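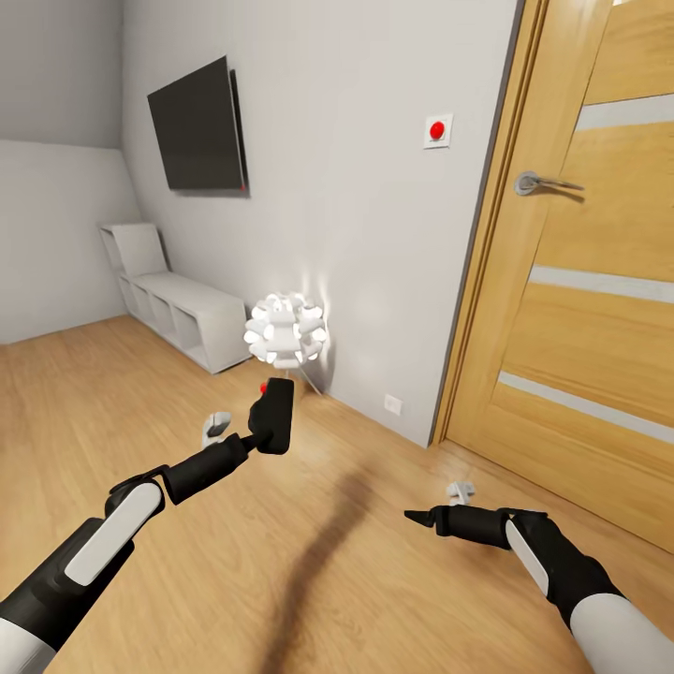
Home Lighting, Unit 4: How Much Light Is Enough
Adeleke Evening School, handout for the March session

Bring this sheet to class, along with your answers from Unit 3. We will use the Gurano light meters again. Please check the battery before you leave the room.

Lumens and lux

A lumen measures how much light a lamp gives off in all directions. Lux measures how much light lands on a surface. One lux is one lumen spread over one square meter.

If 1,000 lumens all landed evenly on a surface of 10 square meters, the reading would be 100 lux. In a real room it will be lower. The shade soaks up part of the light, and so do the walls and the furniture.

For this course, use 100 lux as the target for walking around and 500 lux for reading small print or sewing. These are working numbers for the exercises -- your own eyes may want more, especially as you get older.

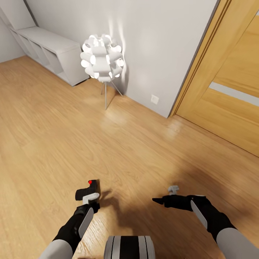 Reflected light counts toward the total. A matte white wall sends back most of what hits it, spread in every direction, while a dark wall sends back very little. Distance matters too. A floor lamp close to a light gray wall leaves pale streaks on the paint behind the shade, and that patch then acts as a second, weaker source. Move the lamp to the middle of the room and the wall gets less of it.

Floors are harder to work out. A matte floor scatters light much as a wall does, but a glossy one also sends part of it off at the same angle it came in,

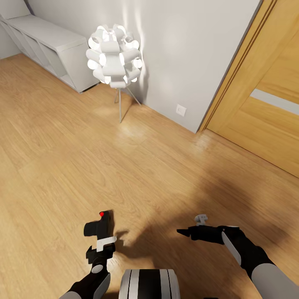 so the bright spot you see moves when you move. Do not take a reading from a bright spot. Lay the meter flat on the surface you care about, face up, and keep your own shadow off it.

Distance from the lamp

For a small bare bulb, doubling the distance cuts the light to a quarter. A wide shade or a long tube does not follow this rule close up. The Tarkska tube in our classroom is a good case to test.

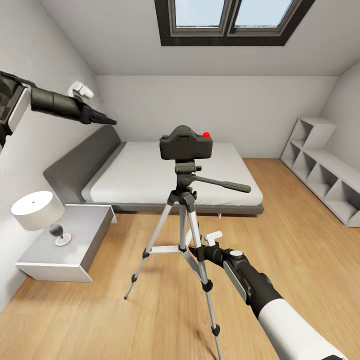

One student asked last term whether daylight should be left out of the readings. For Exercise 2, yes: measure after dark, or close the blinds. For Exercise 3, take one reading at noon and one at 4 p.m., and write down the weather.

Homework

Read page 13 of the Ornix workbook. Measure one room at home in five places and mark each reading on a floor plan.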